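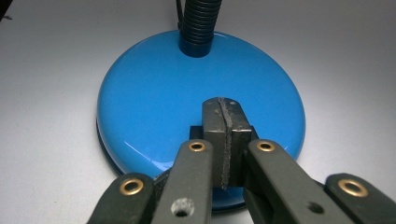 Hadgu desk lamp review

Posted 30/09/2021 by Funmilayo Akpan

I bought the Hadgu in April to replace an old clamp lamp that had started to flicker. It has been on my desk most evenings since then, and I do a fair bit of close work under it, mainly mending and some bookkeeping.

Setting up took a couple of minutes. The neck screws into the base and the bulb goes in last. The leaflet is one folded sheet with small print, and the drawing for the neck is upside down in my copy.

The neck is the main thing to talk about. It bends smoothly and stays put if you keep the curve fairly gentle. Pull it right out to one side and it sinks over an hour or so — not far, but enough that the light ends up on your hands and off the page. I now keep the base closer to me and have stopped noticing.

The base is wide and low. It does not tip, even with the neck at full stretch, but it takes up a lot of room on a small desk. The blue is brighter than I expected from the shop's website. It is a shiny finish and shows fingerprints, so I wipe it down with a dry cloth when I do the rest of the desk.

Light from the supplied bulb is on the yellow side. I swapped it for a whiter one from Flostorum and matching thread is much easier. There are 2 brightness settings, and the lower one is too dim to read by. The switch is on the cable, which I don't like. It slides off the back of the desk and I have to feel about for it.

Tiruwork Belay, who shares the workroom, has the older Isterness lamp. Hers has a switch on the head and a smaller base, but the neck is stiffer and it creaks. We tried swapping for a week and both went back to our own.

Mine came from Orkport and delivery took 4 days. The box had a dent in one corner, no damage inside.

I would buy it again for a large desk. For a narrow shelf or a bedside table, look at the Isterness first.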